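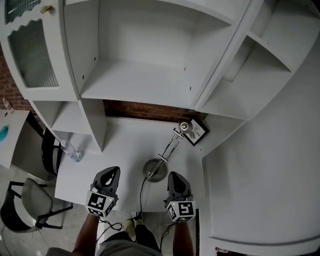
Skondwood Licensing Forum – minutes, October 28, 2026

Chair: Sum-yee Hung. Apologies from Barbieri.

1. Minutes of the last meeting agreed with one correction to item 2.

2. Daleten dispensary, change of hours. The applicant wants to close at 9 pm instead of 7 pm. We had 93 written replies, over 90 of them from the same postcode. Parking was the main complaint. Decision put off until the highways note arrives.

3. Jurnmont growing site. Smell filters to be checked again before the licence is renewed – Sum-yee Hung to write to the site manager.

4. Packaging. Members asked for plainer labels on edibles. Draft wording to go round by email.

Meeting closed 8.40 pm.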